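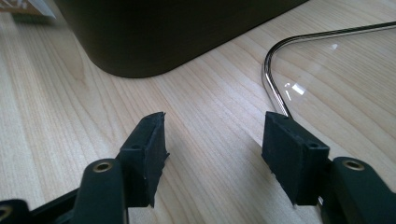
Pale wood grain on a tabletop, with a dark container set down on it.

The table as a work surface

Most kitchens in Fusville have less counter than their owners would like, and the table ends up doing the rest. Bread gets sliced there, mail gets sorted there, and whatever came out of the cupboard at breakfast is often still standing there at noon.

A light top shows all of this. Crumbs hardly register on pale wood, but coffee does, and so does anything with turmeric in it. Dark containers look heavier on it than they do on a shelf. Some people like the contrast. Others find two or three of them are enough to make the whole table look full.

The Bokuvside household store on Osero Street moved its kitchen goods onto plain tables in August, after years of steel racks. The shop carries 860 items and puts out 30 at a time. Customers pick things up more, according to the staff, and put them back in the wrong place.

At home the same limit helps. Keep what is used every day on the table and find a shelf for the others. Wipe along the grain with a damp cloth, then a dry one – streaks show most near a window. Lift containers to move them. Grit caught under a base will scratch a finish quickly, and refinishing a top is slow work.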